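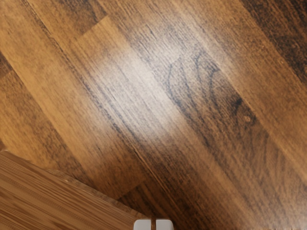 Wood plank surface, viewed from above.

Section 4: Setting Up Your First Versus Match

Welcome back! By now you should have Tresard installed and your profile made, so let's get you into a fight. Take your time with this part, it only has to be done once for each profile, and the game will remember nearly all of it the next time you sit down to play.

1. From the main menu, pick Versus, then Local. (Online matches are covered in Section 6, and they have a few settings of their own.)

2. Have each player press any button on their own controller. A name tag pops up on the left or right side of the fighter select screen. If you both end up on the same side, hold the shoulder button and tap left or right to move over.

3. Choose your fighters. For a first match we like to suggest Gandel, who is slow but very forgiving, against Brynjólfsdóttir, whose long kicks are easy to see coming once you've been hit by a few of them!

4. Open Match Rules and set the number of rounds and the round timer. The timer goes up to 96 seconds, and you can also switch it off completely if you'd like to wander about and try things out.

5. Set the health bars. The normal value is 3000 for both sides. If one of you is brand new, try adding 200 to that player's bar and see how it feels before you add more.

6. Pick a stage. Brostthorpe is a good flat one with no walls to get stuck against.

7. Press Start on both controllers to begin.

Note: You can save up to 7 sets of match rules. Give them names you'll recognize later, because the list shows only the name and not the settings inside.

Caution: Don't unplug a controller while the "Saving" mark is turning in the corner. Wait for it to go away, or your rules may go back to the standard ones.

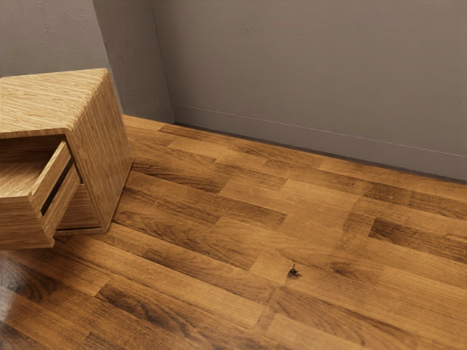 Can I change the button layout once a match has started?
Pause the match, open Controls, and change whatever you like for your own side. The new layout works as soon as you unpause, and the other player's buttons stay just as they were.

Note: The Practice Partner setting, found under Match Rules, lets the computer take over the second side whenever your friend needs a break. It starts out quite gentle. Isauro Huerta, who built it, recommends leaving it on Level 2 until you can block low without thinking about it.

When the match ends, choose Rematch to go again with the same rules, or Fighter Select to swap. Your results are kept under Profile, then History.

Section text by Iñaki Carretero. Last updated 2/19/20.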